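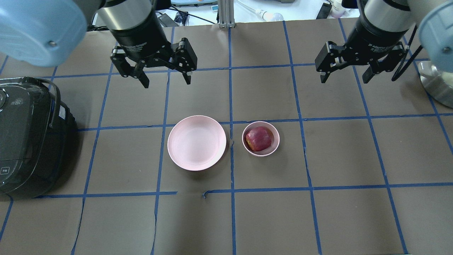

Sorin Bogdan is a video maker and streamer known for the Pladden channel, which publishes timed challenges, reaction videos and long unedited build sessions. He grew up in Zurkach and moved to Brovville after finishing school. The channel takes its name from the street where he rented his first room.

Early work

Bogdan's first uploads were reaction videos to regional television commercials, recorded with a laptop microphone. Most were later set to private. The oldest video still open to the public is a kitchen challenge in which he prepares a three-course meal using one hand. It runs for 14 minutes and has no music or titles.

He kept a day job at a print shop during this period and posted at irregular intervals. Comments from viewers led him to drop the commercials and concentrate on challenges, which had drawn longer viewing times.

Format

A standard Pladden video has a fixed structure. The rules are read aloud at the start, a timer is placed on screen, and the attempt is shown at normal speed. Failed attempts are kept in the finished video. Cuts are used only between attempts – never inside one – and each cut is marked with a short tone.
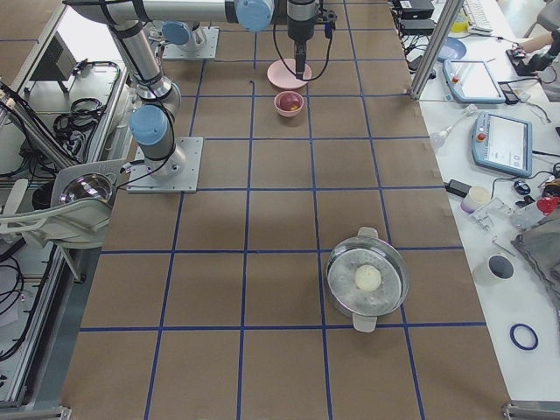
The best-known series on the channel is Square by Square, a tabletop challenge with household objects. Two players take turns moving items across a marked surface, and a move counts only when the item comes to rest fully inside one square. Bogdan has said that the playing surface needs no special equipment. A table covered in brown paper and divided by strips of dark blue tape, run lengthwise and crosswise, meets the published rules, and a light round plate is accepted as a playing piece. Items left touching a line are returned to their last position. The first player to bring all pieces home wins the round.

Square by Square has been released in blocks of 20 episodes. Early blocks were played against friends from Zurkach. Later blocks used opponents chosen from viewer applications, with travel costs paid by the channel. Scores are kept in a public spreadsheet linked under each video, and corrections are noted there by date.

Reaction videos

Bogdan returned to reaction videos after the second block ended. The newer ones differ from his early work in that he watches the source material in full before recording and speaks from written notes. They are released on a second channel, Pladden Notes, and are usually shorter than the challenge videos.
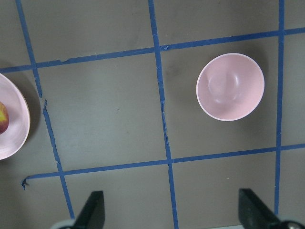
Subjects have included game show finals, stunt reels and amateur cooking contests. Requests are taken through a form that opens in August and closes once 246 entries have been received. The limit was set after the first form stayed open all year and could not be read in full.

Streaming

Live streams are held on weekends and last up to 70 minutes. They are used to test rules for new challenges, and chat members vote on time limits and penalties. Recordings are removed after the tested challenge has been published, apart from those in which a rule was rejected.

Production

The channel is edited by Bogdan alone. Sound work was handed to Rocha, a small studio in Brovville, after repeated complaints about uneven volume. Rocha also supplied the tone used to mark cuts. Captions are written by hand and added before release.

Bogdan does not accept sponsored segments inside an attempt. Paid messages, where present, are placed after the result and carry a label for their full length.

Page last edited 2023-10-09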